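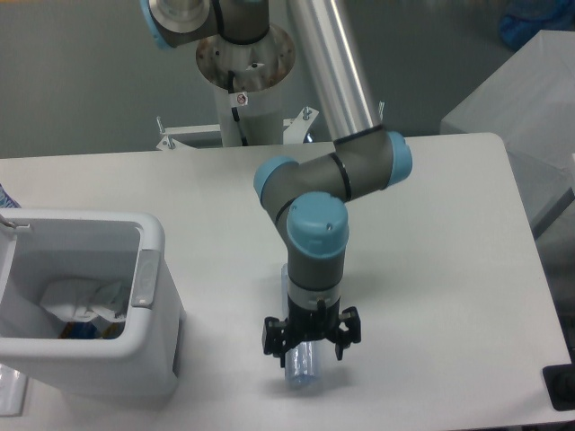 4. Sorting the table: bottles, bin and box

Right, if you've done section 3 your table is up, level and wiped down, and we can get on with the bit I enjoy. I've sorted bottles this way since January and I still find it oddly soothing (my sister Inês Macedo disagrees, but she does the lids).

You'll want a clear plastic bottle, a small bin and a box with straight sides. White ones are nice because you can see at a glance when they need a wash! The table I use is the Grillidar, but any flat white top will do.

1. Put the bin at the left end and the box at the right. Swap them if you're left-handed. I tried both in front of me once and kept knocking the box with my elbow.

2. Leave the middle of the table for the bottle you're working on. One at a time, please. I know it's tempting to line up a whole row, and I also know what a whole row sounds like going over.

3. Stand the bottle upright. If it rocks, turn it a little until it settles, or try another spot on the table.

4. Check it over. Look for splits round the neck, cloudy patches and any bits of label glue. Hold it by the sides, about halfway up, and don't squeeze.

5. Cracked or badly scuffed? Into the bin. Good ones go in the box, standing up, with the neck at the top.

6. When the box is full, write the count on your sheet and start another. My sheet from the Gullilgate store room says 978 checked and 882 kept, so don't be downhearted if you lose a few.

Note: the Hondico boxes take 65 of the small bottles if you pack them snugly. The Wyss ones are a bit taller and you'll need to put a sheet of card in the bottom or everything leans.

Caution: never press down on a bottle with the cap screwed on tight. The cap can fly off, and it goes further than you'd think (mine went behind the radiator and it's still there).

Caution: don't use the bin for glass. Thin plastic bins split, and then you've got two jobs.

If a bottle is a "maybe", fill it with water, stand it on a paper towel and leave it while you make a cup of tea. A damp ring on the towel means it goes in the bin. Tip the water out of the good ones and let them drain before you box them.

Related sections
Levelling the table
Getting label glue off
Lids and caps, by Inês
Storing more than 3000 bottles
Spare parts and boxes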